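**Can any of these do laundry yet?**

**hexnut_dave**
Shop rags and towels are my test for whether a machine is ready. We go through a bin of them every shift at the Trernton plant and someone still folds the clean ones by hand. I keep seeing claims that two-arm setups can do this now. Is anyone here running one on real cloth?

**marlow77**
Depends what you mean by "do." Picking up a rag is fine. Getting it flat is the hard part. A cloth has no fixed shape, so the arm has to work out where the corners are each time.

This is the kind of work I mean, one cloth held between two grippers, with more fabric and a basket behind:
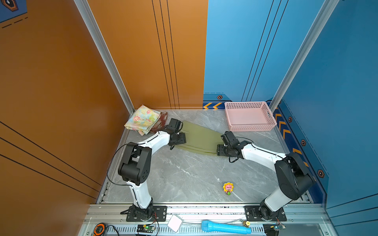

*Photo: Laitinen bench log, August 2025*

Look at the green one. The left end is gathered up and the right gripper has a corner. To fold that neatly you'd first have to let go of the bunched end and find an edge.

**hexnut_dave**
So it's a no.

**pallet_jockey**
I disagree. Folding is the wrong test. If the job is "cloth goes in basket," a bunched end doesn't matter. Half my house runs on that standard.

**marlow77**
Fair for rags. Not for shirts.

**old_lathe**
We tried a Clovulance cell for 6 weeks. It was good at moving boxed parts and bad with anything soft. One person had to stay near it, so we saved no labor. We sent it back in April.

**pallet_jockey**
Was that one arm or two?

**old_lathe**
One. I'll give you that, two would have helped. Still wouldn't have paid for it.

**quietbench**
Has anyone looked at Arneck? They quoted us for sorting only, no folding. 9 bins, mixed fabric. I liked that they didn't promise more than that.

**hexnut_dave**
What did they say about snags? Our rags have loose threads and the occasional metal chip.

**quietbench**
They want 2 bags of our dirtiest ones to test before they'll answer. Haven't shipped them yet. I'll post when I hear back.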